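Two Grippers, One Dark Garment

For a small workshop, choosing a gripper is still a matter of patience. At Stidik, in the town of Avley, the team spent December comparing 2 hand-held models, the Nuttall and the Oltitley, before they fix either one to an arm.

The test is soft things only. Hard boxes are easy, they told me, and teach very little. Each model had to make 600 grasps on clothes and bedding, with a break every 15 minutes so the operators could rest their wrists. The Nuttall closes faster. The Oltitley is slower but holds a thick fold better, and its pads can be changed without tools.

Dark cloth remains the difficult part, because the camera finds few edges on it and the fingers must be opened wide before they come near. 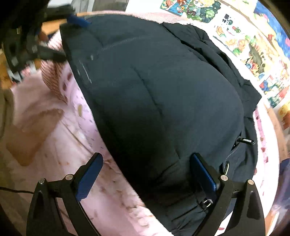
Speed is the wrong thing to compare, in the opinion of one operator, who would give up the faster jaws for pads that let go of the cloth cleanly. The colour of the pads matters too, she said, when you look for the fingertips in the recording at the end of a long afternoon.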